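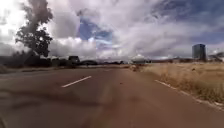
lane following thread, bc I said I'd write this up and then didn't for most of August. software only, no hardware chat. long one, sorry

1/ the job: small ground robot, drives itself along a road, keeps a fixed distance from the right hand edge. one forward camera, wheel odometry, cheap IMU. no lidar on this build. the stack is called Zemis (mine and Lev Didenko's, mostly Lev's on the planning side)

2/ started with the obvious thing. segment road / not road, take the right boundary, fit a curve, steer to an offset from the curve. took an afternoon. fine on the Serrano loop with its nice kerbs. out on the Zeddale road it wandered like a shopping trolley

3/ reason no. 1 – the edge line. painted line is clean further off and then goes to bits close in, grass coming right up to the tarmac. so the fit gets good points far away where pixels are worth metres, and rubbish points up close where they should be the best ones you've got

4/ reason no. 2 – shadows. cloud comes over, long dark band across the road, segmenter decides the road ends there. planner sees a wall. robot stops dead. sun comes out. robot sets off again. very dignified

5/ first fix was a bad fix. I upped the brightness augmentation until it stopped complaining about shadows, and then it also stopped noticing dark verge. had it happily planning a path through a hedge in replay. reverted

6/ what worked better: stop asking one frame to have the answer. we now keep a short rolling map of the edge in the robot's own frame, 3 seconds of it, shifted along by odometry. near points vote with the far points that were in the same spot a moment ago. if they disagree a lot the whole patch gets its weight cut

7/ sounds posh, it's a grid and a decay constant. the decay constant took longer to tune than writing the rest of it. too slow and it drags old edges round bends, too fast and you're back to single frame

8/ also pitch. camera is very low so a tiny nod of the body throws the ground projection miles out. I'd been treating pitch as constant (yes I know). we now estimate it from the horizon, which out here is flat as anything, and blend with the IMU. the far points calmed down straight away

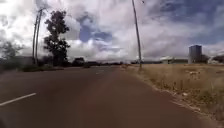
Zeddale road again. right edge all crumbs and gravel, good luck fitting a line to that

9/ for stretches like that one there's a second cue, the dashes on the left. they're sparse and the far ones are barely there, so we don't steer off them. they only get a say in heading. one decent dash close to the robot gives you a really solid angle and that's the bit the ragged edge is worst at

10/ poles. the horizon finder loved poles at first. anything tall and straight got into the line fit and tipped the whole thing over. now we throw out everything near vertical before fitting. two lines of code, cost me a day to find. leaning ones are more annoying btw, threshold is wider than I'd like

11/ numbers for those who asked. replay set is 2,000 frames, hand labelled by me and I'm never doing it again. old pipeline lost the edge in 498 of them. haven't got a new figure I trust yet bc I found I'd labelled a chunk of the verge wrong, so relabelling first and then I'll post it. not going to guess

12/ controller is boring on purpose. pure pursuit, speed capped by how sure the edge estimate is. low confidence = slow down, very low = stop and wait for a person. Lev wants MPC. Lev can have MPC when the perception stops lying to it

13/ tooling, which is where the time really goes. wrote a replay viewer called Brusten that steps through a log and draws the edge grid, the fitted curve and the steering command over the same frame. before that I was lining up three plots by eye like an idiot. should of done it first

14/ best feature is dead simple: press a key and it jumps to the next frame where steering changed by more than 5 degrees in one tick. nearly every bug in this thread came out of holding that key down

15/ still broken: side turnings (edge just vanishes and it wants to follow it round), low sun, and anything where tarmac and verge are teh same colour. dry grass next to reddish road is nastier than you'd think once the exposure shifts

16/ someone asked why not train end to end. might do! but I want to know what it thought it saw when it goes wrong, and right now I can pause on a frame and point at the cell that did it

17/ viewer code going up once I've taken my hardcoded paths out of it. map code after the relabelling. if you've got a decent trick for side turnings pls reply, Lev's current one is a timer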